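Reference > Household > Kitchen storage > Dry goods packaging

Search entries Go

Dry goods packaging

Dry goods packaging is the general name for the containers in which shelf-stable foods such as ground spices, salt, coffee, nuts, and dried fruit are sold and kept at home. The main types are the metal tin, the cylindrical can, the glass jar, and the flexible pouch. A household shelf usually holds a mixture of all four.

Spice tins

The rectangular spice tin has flat sides and is narrow enough to stand in a row. Tins of this kind have been used for ground pepper for generations, and some brands still print a founding year on them. The front carries the brand and the name of the spice. The back is used for the ingredient line, the distributor's address, and the barcode. In the United States, tins of organic spices may show the USDA Organic seal, often next to the mark of the certifying body.

Metal keeps out light, which fades the color of ground spices and weakens their smell. A small tin is easy to dent, and a dented rim may no longer close tightly.

Pouches

A stand-up pouch is made of layered film with a fold at the base that opens out when the pouch is filled. It weighs less than a jar or can of the same size. Many have a press-to-close strip near the top. Those without one are folded over and held with a clip. A partly used pouch tends to slump, and it is often leaned against something firmer.
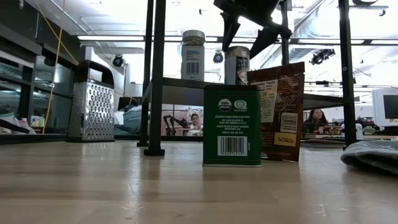
Glass jars with screw-top lids are chosen for foods that the cook wants to see, and for those bought in bulk and transferred at home. A paper label may wrap most of the way around the jar. The lid is commonly metal with a ridged edge for grip. Glass does not hold odors after washing, so a jar can be used again for a different food. The lid liner does hold them, and is sometimes replaced.

Cylindrical cans with a removable lid are used for coffee, cocoa, and loose tea. Illustrated labels are common on this type, and emptied cans are often kept for the picture.

Labels

Packaged foods sold in the United States generally carry a nutrition facts panel, with exemptions that include plain spices, coffee, and tea. On a pouch the panel is normally printed on the back. Stores may add their own price or barcode stickers.

Arrangement

Thitima Bunnag's handbook The Clesmont Pantry recommends keeping tall containers at the rear of a shelf and low ones in front, with the label facing out. Dalva Bragança, in a survey of 379 home kitchens, found that 29 had spices stored directly above the stove, where heat and steam shorten their life. She also recorded tools left standing with the dry goods, among them box graters, peelers, and measuring spoons.

Ground pepper is usually replaced after 2 to 3 years. Whole peppercorns last longer.

See also: Box grater; Canister set; Radebe shelf; Spice rack

Last revised 31 May 2025

We use cookies to remember your settings. Accept Decline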